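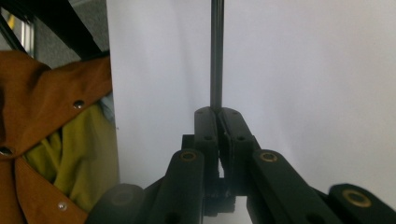 Laundry tips I brought home from a robot open day

24/11/2018

Fluster opened its workshop to the public this morning and I came home with a notebook full of laundry notes, which I did not expect from a room full of robots! More than 200 people came through, and I stood at the clothes handling table so long that my coffee went cold.

The grippers they use have two flat fingers that pinch, and that's it. No thumb, no wiggling. So every shirt has to be handled in the simplest way possible, and those ways work wonderfully for us too.

Pick up by the seam. The Rusu demo went for the shoulder seam every time – it's the stiffest part of a shirt and it doesn't stretch the way a collar does.

Close a few snaps before you hang a jacket. Top one and a middle one will do. The fronts stay square and the sleeves fall where they should.

Take the shirt out of the jacket. I'm guilty of pulling both off at once and hanging the whole bundle. Separate them while they're still warm from wearing and you'll have far fewer creases.

Let it hang for 20 seconds before folding. Pinch at both shoulders, hold still, and gravity does half your ironing. I tried it on 4 cotton shirts tonight and only one needed the iron.

Work against something plain. A white sheet over the table makes a dark sock or a stray thread easy to spot (mine is an old twin sheet, washed at 60 degrees Celsius).

The next open day is in January, over at Kastadine, and they've promised towels. Bring a notebook, and get there early if you want to try the controls.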